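Kelilach Robotics Club – Friday talk, speaker notes

(Wait for the stragglers. Clicker is in my left pocket. Don't read off the screen!)

Hello everyone, lovely to see so many of you. I'm here to talk about our shopping project, which we call Sasasby because it was the only name the whole club could agree on. The job sounds dead easy when you say it out loud: go to a shelf, get the snack that's on the list, put it in the basket. A five-year-old can do it. It took us until March to get anywhere near it.

Say a bit about the Mancuso Cup here. Student teams only, every team gets the same list, points for the right item in the basket and points off for anything on the floor. Our best run so far scored 331. The top team last year got 915 (pause for groans), so there's plenty of room to grow.

Next slide. Crisp bags are horrible things to pick up – they're shiny, they crumple, and they lean on their neighbours. We spent ages arguing about where to press and how hard. My own view is still that you go for the crimped edge at the top, and half the club thinks I'm wrong. Ask for a show of hands: middle or edge? 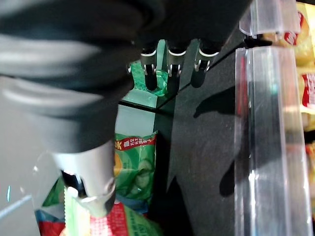
Finger down on the red packet, green bag standing just behind.

Point out how tight it is in there. You've got the dividers on one side and more packets right up close, so there isn't much space to wiggle. Mention that clear plastic is a pain for cameras, and leave it at that unless somebody asks. I can go on about reflections for an hour and the Plulunden lot have heard it all before.

Then on to using 2 arms. This was my bit of the project, so I'm allowed to be excited! One hand looks after the basket and the other does the reaching, and they have to share one body without pulling it off balance. Writing the code for each arm was fine. Getting them to be polite to each other was the hard part.
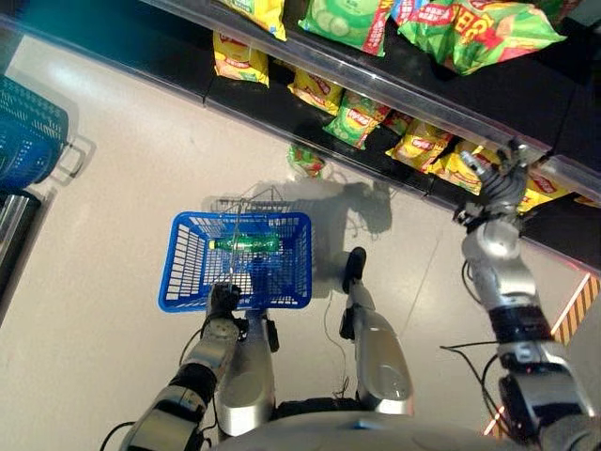 Left hand on the basket, right hand open by the lower shelf. One bottle in, one small bag on the floor.

Let people look for a second. Come back to the scoring rules and ask what they'd do about the bag on the floor: bend down for it, or carry on with the list? Take 2 or 3 answers, then say we're still undecided.

Questions. If it goes quiet, ask who wants to join the gripper group. Sign-up sheet is by the door.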